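Workshop Tips: Setting Up a Table for a Small Robot Arm

Good habits for the bench, page 2

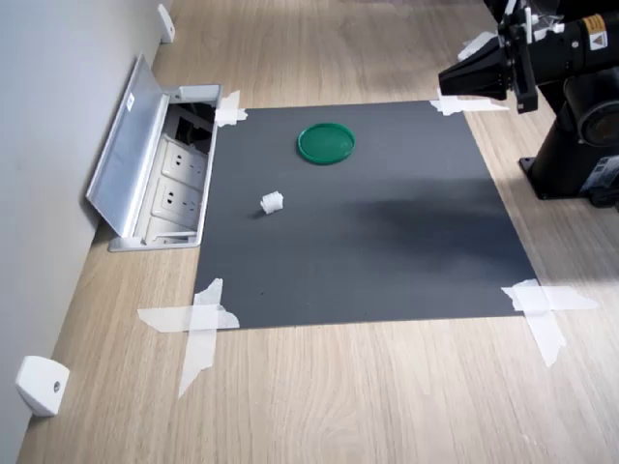
Dark work sheet taped at all four corners, with the arm mounted at the right.

Mark the work area first. A plain matte sheet in one dark color is easy to see against a wood top and gives small parts a fixed place to be. Tape every corner. If a corner starts to lift, replace the tape and don't press the old piece back down.

Crossed strips hold better than a single strip. Trim long tails when you have time, as they collect dust and catch on sleeves.

Bolt the base to the table. Clamps are fine for an afternoon but they creep. Check the bolts every Tuesday, or whatever day you sweep up.

Move the arm through its full reach at low speed before you put anything on the sheet. Watch the elbow as well as the gripper. On a table against a wall, the elbow is often what hits first.

Table outlets: close the lid when nothing is plugged in. If the lid has to stay up, count it as part of the wall and keep the arm clear of it. Run cords away from the arm and leave 24 inches of slack at the plug end. No drinks on the same table.

Keep only the parts for the current job on the sheet. Two or three is plenty for a first run. Light-colored parts show up well on dark gray. Put the lamp where the arm's shadow won't fall across the pick spot, or lower the arm speed until you can move the lamp.

Hands stay off the sheet while the motors are on. Stop the arm, wait for it to settle, then reach in. This goes for picking up a dropped part too.

Leave warning stickers where they are. Wipe them with a damp cloth, no solvent.

We use Plarkitz tape in the Jateo shop because it comes off oiled wood without leaving glue. Any cloth tape will do if you change it every 100 runs or when the edges go gray.

At the end of the day, park the arm, switch off at the wall and put the loose parts back in their tray.

Next page: storing grippers and spare fingers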